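Home Projects Shop Notes Galleries Contact
Search this site Go
Filed under: Spending Other People's Money

Gripper Budget, in Pictures

Annag Drummond, July 28, 2020

We had 4,000 dollars for handheld grippers and everything that goes with them. I asked three suppliers for quotes and got back three different ideas of what a gripper is. Zorkex wanted 751 per unit, fingers included. Jernar came in at 1,000, fingers extra, plus a page on shipping that I have read twice and still can't explain. Sârbu sent a calendar.

We're leaning toward four of the Zorkex. That leaves enough for spare fingers at 50 a pair, and we will need spare fingers. Please don't ask what happened to the last ones.

Captions are mine. Complaints go to Herkia, which is the shared inbox and has never answered anyone.

1. Patio table work
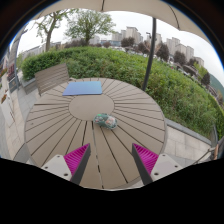
2. What the table is costing us

Slatted tops have gaps, and small objects love gaps. I've added a line for replacement objects. Purchasing wants it renamed.

3. Still to be priced

Cases, batteries, a second charger. The order goes in before November, when the money turns back into a pumpkin.

Older galleries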